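«Cuando alguien me promete cero moho, le pido que me lo firme»

Una perita en humedades explica por qué desconfía de los tratamientos milagro, de los medidores baratos y de bastantes presupuestos de su propio gremio

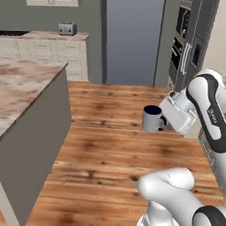 Lleva media vida entrando en casas ajenas con un higrómetro en el bolsillo y, según cuenta, lo primero que hace es no sacarlo. Prefiere oler, tocar los rodapiés y preguntar cuándo se pintó por última vez. «Si la respuesta es "el mes pasado", ya sé que voy a tener que mirar detrás de los muebles», dice. Trabaja por su cuenta en Pastham, una localidad de casas bajas y sótanos viejos, y ha aceptado hablar con la condición de que no aparezca su nombre. No es coquetería. Buena parte de sus encargos consisten en revisar lo que otras empresas de la zona han hecho antes, y con esas empresas coincide luego en el almacén de materiales.

La conversación empieza por el moho, que es lo que más le preguntan y lo que menos le gusta contestar. En su opinión se ha montado un negocio alrededor de la palabra. «Hay gente que vende tratamientos antimoho como si fueran una vacuna. Te nebulizan la habitación, te dejan un certificado con un sello dorado y te dicen que estás protegido diez años. ¿Protegido de qué? Si la pared sigue recibiendo agua, el moho vuelve. Le da igual el certificado.»

Reconoce que los biocidas tienen su sitio. Los usa ella misma, con mascarilla y después de haber resuelto la entrada de agua. Lo que le molesta es el orden en que se ofrecen las cosas. Ha visto presupuestos donde la nebulización ocupa la primera línea y la reparación de la gotera figura al final como «opcional». Guarda uno en una carpeta. Lo saca durante la entrevista: 3666 euros por un sótano, de los cuales solo 800 correspondían a buscar y reparar la fuga. El resto se repartía entre productos, alquiler de equipos y un concepto llamado «garantía ambiental» que todavía no ha conseguido que le explique nadie.

«Llamé para preguntar qué cubría esa garantía. Me dijeron que cubría el ambiente.»

La vivienda en cuestión está en Troketthorpe, y los propietarios no llegaron a firmar. La fuga estaba en la unión de una bajante, a la altura del forjado. Se cambió el tramo, se retiró el yeso hasta llegar a material sano y se dejó secar el muro con dos deshumidificadores. Le preguntamos cuánto tardó y se pone seria. No le gusta dar plazos en público, porque luego la gente los recorta y los pega en una reclamación. Un muro de ladrillo macizo y otro de bloque no se comportan igual, insiste, y un sótano ventilado tampoco se parece a uno sin ventanas. «Lo que sí le digo es que el que te promete secar cualquier cosa en tres días no ha secado muchas cosas.»

Sobre los tres días se extiende un rato. Cree que la cifra viene de las primeras horas tras una inundación limpia, cuando de verdad conviene correr: sacar el agua, levantar alfombras, abrir los falsos techos. Ahí la rapidez cuenta, y no tiene nada que reprochar a quienes atienden de madrugada. Lo ha hecho ella también, y recuerda una llamada a las cuatro de la mañana por un termo reventado en un tercer piso – «tres vecinos en pijama y cada uno con una teoría». El problema aparece cuando esa urgencia se traslada a lo que viene después. El suelo parece seco, el cliente quiere volver a su vida, la empresa quiere recoger las máquinas para llevarlas a otro sitio, y se cierra la pared con la humedad dentro.

«A los dos meses me llaman a mí. Y entonces el responsable siempre es el que pintó.»

Con los aparatos también es poco entusiasta. Los medidores de pinchos que se venden en cualquier ferretería le parecen útiles para comparar un punto con otro de la misma pared, y poco más. Con sales en el yeso marcan lo que quieren. Una vez, cuenta, un vendedor recorrió delante de ella el pasillo de una clienta clavando el medidor cada medio metro y anunciando el resultado en voz alta, como un subastador. Los números subían cada vez que se acercaba a la puerta del baño, y el hombre diagnosticó humedad por capilaridad en una segunda planta. «La capilaridad sube desde el terreno. En una segunda planta hay que tener mucha fe.»

Tampoco se libra la cámara térmica, que ella lleva en la furgoneta y que define como «una máquina de enseñar manchas azules a la gente». Una mancha fría puede ser agua, una corriente de aire o un hueco en el aislamiento. Sin una segunda comprobación no vale para abrir un tabique. En un informe suyo, la termografía nunca aparece sola: la acompañan las medidas en profundidad, los datos de temperatura y humedad del aire y una explicación de lo que no se ha podido comprobar. Ese último apartado es el que más trabajo le cuesta defender ante los clientes. Quieren una causa y les entrega una causa probable con dos dudas.

Le planteamos que quizá por eso venden más los otros. Se encoge de hombros.

«Claro que venden más. Yo también preferiría que mi dentista me dijera que no me va a doler.»

Pasamos a las aseguradoras, terreno en el que esperábamos encontrarla más encendida y en el que resulta bastante templada. Dice que la mayoría de los peritos que ha tratado hacen su trabajo con demasiados expedientes encima. Lo que critica es la redacción de las pólizas y la costumbre de no leerlas hasta que hay agua en el pasillo. Distingue mucho entre el daño súbito y el daño por falta de mantenimiento, porque de esa frontera depende casi todo, y aconseja a cualquiera que tenga una fuga fotografiar antes de limpiar, apuntar la hora en que se cerró la llave y conservar la pieza rota. «La pieza rota va a una bolsa. No a la basura, a una bolsa. He visto perder reclamaciones por un latiguillo que el fontanero se llevó.»

En cambio, sí se enciende con los contratos de cesión que algunas empresas ponen delante del propietario la misma noche del siniestro, con el suelo encharcado y una tableta para firmar con el dedo. En ellos se autoriza a la empresa a tratar directamente con el seguro y a cobrar de él. Puede ser cómodo y puede acabar mal. Si el seguro rechaza una parte, alguna de esas cláusulas devuelve la factura al cliente. Nos habla de un matrimonio mayor de la zona de Katmont al que reclamaron 1012 euros por «días adicionales de equipo» meses después de haber dado el asunto por cerrado. Los equipos habían estado funcionando, eso no lo discute. Lo que no encontró fue una sola hoja de lecturas que justificara mantenerlos.

–¿Y pagaron?

«Pagaron la mitad. Estaban cansados. Con eso cuentan.»

Las hojas de lecturas son su particular obsesión. Una empresa que seca una vivienda, sostiene, tiene que pasar a medir, anotar los valores en los mismos puntos y dejar copia. Si no hay registro, el cliente no sabe si paga por secar o por escuchar un ventilador. Propone pedirlo antes de firmar, por escrito y sin discutir. Quien trabaja bien lo tiene ya impreso. Quien no, suele contestar que son datos internos.

Hacia el final sale el nombre de Kinnunen, un sistema de electroósmosis que se anuncia mucho en los buzones de Pastham: una caja conectada a la red que, según el folleto, devuelve la humedad al terreno. Ella ha visitado cuatro casas que lo tenían instalado. En dos la pared había mejorado, y en esas dos se había reparado también el drenaje exterior el mismo invierno. En las otras no apreció cambios. Admite que cuatro casas no demuestran nada y que le encantaría leer un ensayo hecho por alguien que no venda la caja. Lo pidió por correo en febrero. Le mandaron otro folleto.

«Igual funciona, ¿eh? Yo no digo que no. Digo que con el drenaje arreglado funciona hasta una estampita.»

¿Qué debería hacer entonces alguien que descubre una mancha en la pared? La respuesta es menos brillante de lo que querríamos para cerrar una entrevista. Cortar el agua y mirar si el contador sigue girando. Marcar el borde de la mancha con lápiz y poner la fecha al lado. Separar los muebles. Fijarse en si crece cuando llueve, cuando se ducha alguien o cuando no pasa nada de eso. Pedir más de un presupuesto y desconfiar del que llega con el precio puesto antes de haber bajado al sótano. También del suyo, añade, si alguna vez hace tal cosa.

Sobre la lejía, que le preguntan en todas las visitas, tiene una respuesta preparada: en azulejo, bien; en yeso, quita el color y deja el problema donde estaba, y nunca mezclada con amoniaco ni con ningún otro limpiador. Abrir la ventana un rato por la mañana le parece mejor inversión, salvo en los sótanos en pleno verano, donde el aire caliente de fuera condensa en los muros fríos y empeora las cosas. Esto último se lo discuten constantemente. Ha dejado de insistir y ahora regala un higrómetro de los baratos, de los que tanto critica, para que cada uno lo compruebe en su casa con la ventana abierta y con la ventana cerrada.

Mira el reloj y recoge la carpeta. Tiene una visita en Troketthorpe, un techo de baño que ya se ha pintado cuatro veces.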